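Wuscombe Assembly Services
Equipment Review Group
Minutes of the meeting held on 30/12/2021

Present: Csenge Kiss (chair), Keegan Charbonneau, Jenő Illés, Hajnalka Tóth, Dezső Kelemen (minutes)
Apologies: none

1. Minutes of the October meeting

Accepted with one correction. Under item 4, the supplier of the spare gripper fingers should read Szekeres, not Vatix. No other matters arising.

2. Vatix two-arm bench kit: status of the trial

2.1 Jenő Illés reported that the kit remains on the test bench under the trial agreement. The agreement covers both arms, the control software, one set of gripper fingers per arm and remote support during Vatix office hours. It does not cover training or the replacement of fingers worn in use.

2.2 The trial task is cable handling for small consumer devices, as set out in the test plan. The plan calls for 300 cycles with the standard finger set and 300 with the narrow set, 600 in total. To date 377 cycles have been logged. The standard set is complete and 77 cycles have been run with the narrow set.

2.3 Nine cycles ended in an operator stop. Jenő Illés has entered each one in the log with the joint positions at the time of the stop. Six were in the standard set and three in the narrow set. No damage to devices was recorded.

2.4 Keegan Charbonneau asked whether the stops were spread across both arms. Jenő Illés replied that the log records the stop against the program step and does not name the arm. He will add a column.

3. Bench layout and cable routing

3.1 The current layout has the large arm on the left holding the phone and the smaller arm on the right holding the charging adapter. The charging cable lies on the table between them, and the power strip is on the same tabletop. 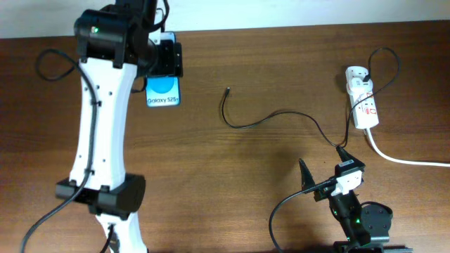
Hajnalka Tóth objected that a layout with the mains supply on the work surface should not be carried over to the production cell, whatever the outcome of the trial. She asked for a fixed outlet behind the bench and for the supply cord to be kept out of the reach of both arms. The chair agreed and asked for this to be written into the site requirements.

3.2 Jenő Illés noted that the Vatix installation guide gives a minimum bend radius for the arm cables but says nothing about cables belonging to the workpiece. The path planner has no model of a slack cable. The program relies on taught points, and any change in cable length means teaching those points again.

3.3 It was agreed that the remaining cycles will use one cable length only, so that the two finger sets can be compared. A second cable length may be added afterward if time allows.

4. Terms offered

4.1 Csenge Kiss summarized the written offer. Vatix proposes either outright purchase with a service contract or a lease with the service contract included. The lease can be ended at the close of any quarter. Both options include software updates.

4.2 Keegan Charbonneau pointed out that the offer does not say who pays for shipping when an arm goes back for repair. He also asked whether a loan arm is supplied during that time. The text covers only the large arm on this point.

4.3 Hajnalka Tóth asked for the stop categories used by the kit to be mapped to the ones in the site safety file before any contract is signed. The names are similar and the meanings differ in two places.

5. Comparison with the Lesa unit

5.1 Dezső Kelemen has received the data sheet for the Lesa unit. It is a single arm with a passive fixture. The footprint is smaller, but the device would have to be clamped by hand before each cycle.

5.2 The group did not consider a full trial of the Lesa unit necessary at this stage. The data sheet will be kept on file. If the Vatix offer is not improved on the points in 4.2, the question will be reopened.

6. Actions

Jenő Illés: complete the remaining 223 cycles with the narrow finger set; add the arm column to the log.
Keegan Charbonneau: write to Vatix on repair shipping and loan arms.
Hajnalka Tóth: draft the site requirements for power supply and cord routing; map the stop categories.
Dezső Kelemen: file the Lesa data sheet and circulate the corrected October minutes.

7. Any other business

The key to the test bench cabinet is to be signed out in the book. Szekeres has confirmed delivery of the spare fingers to the Wuscombe goods entrance.

8. Next meeting

To be called by the chair when the narrow set is complete.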